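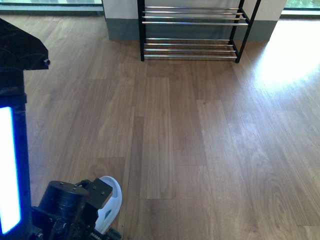 Volume 12, Issue 4

Caring for timber floors in Sondier residences

Residents are advised that the timber floor maintenance program for Calado and Prillance buildings will commence in March. The program covers 292 dwellings and is delivered under the tenancy services agreement with Gridside. Residents in carpeted or tiled dwellings need take no action.

Each household will receive a letter nominating a morning or afternoon appointment. An inspector will assess the condition of the floor coating in living areas and hallways, and record any gaps, cupping or lifted boards. Inspections take up to 100 minutes. Large furniture may remain in place, although residents are asked to clear hallways and entries where practicable.

Minor repairs will be carried out at the time of inspection. Where a floor requires sanding and recoating, the work will be scheduled separately and temporary accommodation offered to the household for the duration. Pets must be secured or removed from the dwelling during both visits.

Between inspections, floors should be swept regularly and cleaned with a well-wrung mop and a neutral pH cleaner. Steam mops, vinegar and methylated spirits are not to be used. Felt pads should be fitted to the feet of chairs, tables and storage units. Curtains or blinds drawn during the hottest part of the day will slow fading near north-facing windows. Rugs should be moved from time to time so that the colour of the boards remains even.

Damage caused by a plumbing leak should be reported at once by telephone and will be treated as an urgent repair. Residents will not be charged for fair wear and tear.

Enquiries may be directed to Rekha Kushwaha, Manager, Property Standards, at the Sondier office.

Comments (3)

Marg T.
Will we be told which cleaner is approved? The one at the supermarket doesn't list a pH.

Unit 14
Our letter has the wrong building on it. Who do I ring?

Des
Pads from the hardware shop fall off after a month. The screw-in ones are better.

© Sondier Residential Services | Contact us | Privacy | Back to top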